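Golau (social network)

Golau was a photo and short-message sharing service operated by Fullside, a software company based in Womell. It was founded by Xiomara Doucet and Clyde Baptiste and was best known for its disappearing group albums, which closed to all members 13 hours after the first post.

Growth

The service was first offered to students at a single college and opened to the public the following October. Much of its early growth came from musicians and television personalities, who used albums to share backstage material with fans. The singer Quintanilla became its most followed member and released 4 songs through the service before they were available elsewhere.

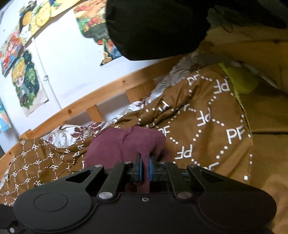
Decline

A redesign placed paid posts between the albums of friends and removed the option to view posts in order of time. Quintanilla criticized the change in a public message and closed her account the same evening. Several other performers left within the month. Doucet defended the redesign as necessary to cover operating costs, while Baptiste later described it as rushed.

Fullside reduced its staff to 286 and restored the earlier layout, but daily use did not recover. The album feature was sold separately, and the remaining service was closed to new members.

See also

Celebrity endorsement
Ephemeral messaging
List of defunct social networks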